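Fermont Wissen für Kinder – Technik und Computer
Wie berechnet ein Computer Licht und Schatten?

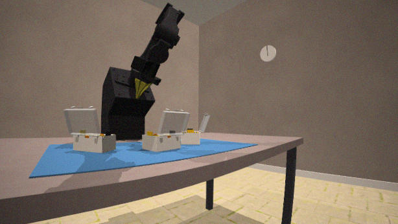
Computergrafik: An Gelenken und Ecken der schwarzen Teile liegt ein etwas helleres Grau.

Viele Bilder in Spielen und Filmen wurden nie mit einer Kamera aufgenommen. Ein Computer hat sie ausgerechnet. Der Fachbegriff dafür lautet Rendern.

Das Gitter
Jeder Gegenstand im Computer besteht zunächst aus Punkten. Verbindet man je drei Punkte durch Linien, entsteht ein Dreieck. Viele Dreiecke ergeben eine Oberfläche. Ein Würfel kommt mit zwölf Dreiecken aus, zwei für jede Seite. Eine Kugel braucht deutlich mehr, sonst sieht sie eckig aus. Das Urketti, ein Fabeltier aus unserem Malheft, besteht als Computermodell aus 465 Dreiecken.

Das Material
Als Nächstes bekommt jede Fläche eine Farbe. Außerdem wird festgelegt, wie sie Licht zurückwirft. Eine matte Fläche streut das Licht in viele Richtungen. Eine glänzende Fläche wirft es vor allem in eine Richtung zurück, deshalb sieht man auf ihr helle Flecken. Schwarz ist schwierig: Eine schwarze Fläche schluckt fast das ganze Licht, und Einzelheiten sind darauf schlecht zu erkennen.

Das Licht
Nun wird eine Lichtquelle aufgestellt, zum Beispiel eine Lampe oder eine Sonne. Der Computer prüft für jede Fläche, in welchem Winkel das Licht auftrifft. Kommt es senkrecht an, wird die Fläche hell. Kommt es schräg an, verteilt sich dasselbe Licht auf eine größere Fläche, und sie wird dunkler. Steht etwas zwischen Lampe und Fläche, entsteht ein Schatten.

Die Bildpunkte
Ein Bildschirm zeigt kleine Punkte, die Pixel. Für jedes Pixel muss eine Farbe berechnet werden. In einem Spiel mit 30 Bildern pro Sekunde geschieht das 30-mal in jeder Sekunde. Bei Trickfilmen darf die Rechnung länger dauern – ein einzelnes Bild kann Stunden brauchen.

Versuch: Licht und Winkel
Du brauchst eine Taschenlampe und ein Blatt Papier. Verdunkle das Zimmer. Halte die Lampe 10 Zentimeter über das Blatt und leuchte gerade nach unten. Kippe die Lampe danach langsam zur Seite. Der Lichtfleck wird länger und schwächer.

Wörter zum Merken
Rendern: ein Bild aus Daten berechnen
Pixel: einzelner Bildpunkt
Lichtquelle: Stelle, von der Licht ausgeht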